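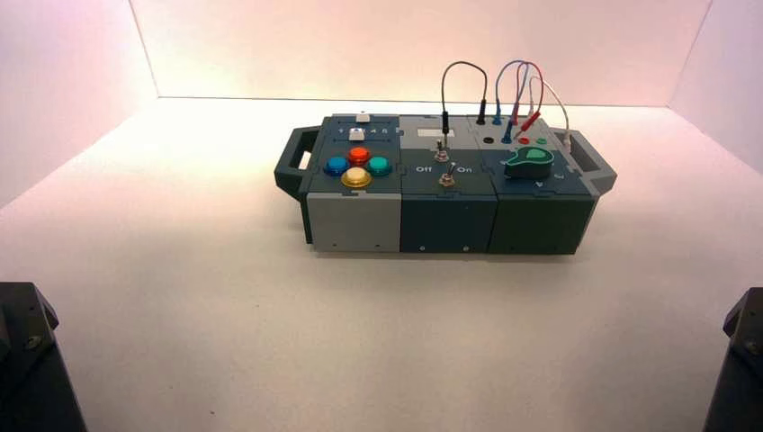 # Stillcombe Box — README

3 min read

Stillcombe is a box of things to press, slide, flip and plug in. It controls nothing. People have asked, usually after flipping something.

## Layout

Three modules, side by side in this order:

- **Left:** four push buttons (blue, red-orange, teal-green, yellow) and a slider marked 1 to 5.
- **Middle:** two metal toggle switches with "Off" and "On" printed between them.
- **Right:** banana sockets and test leads.

There is a handle at each end. Use both. The Cluncombe had one handle and is now a drawer of spare parts.

## Before a session

1. Set the box on the white table, buttons nearest your left hand.
2. Write down where the slider is. Don't "fix" it first.
3. Leave the leads as you found them. The black one makes a big arch and it will bother you — leave it anyway.

## Session log

The log has 600 entries, one per line, in plain text. Lines up to 170 were typed by Hipólito Insaurralde, who spells "toggle" three ways. All three are valid. The parser, Lirnivley, knows them.

Slider values are whole numbers. If yours was between 2 and 3, pick one and live with it.

## Known issues

- Lead colors weren't logged before April.
- 40 entries say only "pressed it."

## Comments (3)

**yuan_b:** Is "pressed it" a button or a toggle?

**Hipólito I.:** Button. You flip a toggle. Or a togle.

**marrowfat:** Is there a parts list for the Cluncombe drawer? I need one handle.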